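Subject: [Bretadora club] sliding box practice

Hi all, the tray-and-sleeve box is up next, and I'm so glad we picked it!
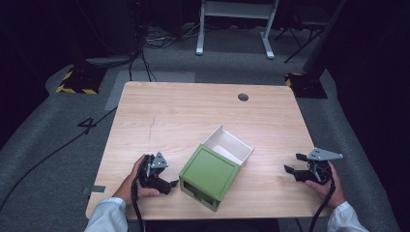 Dalia Kütt wrote on 17/04/2024:
> Could we pull the tray more slowly? My last 8 tries were too jerky to use.

Yes please, Dalia -- slow is lovely. Both grippers stay level with the box, and do take your time (I always rush the last bit myself). Karim has table 2 after you.

Warmly,
Munther Haddad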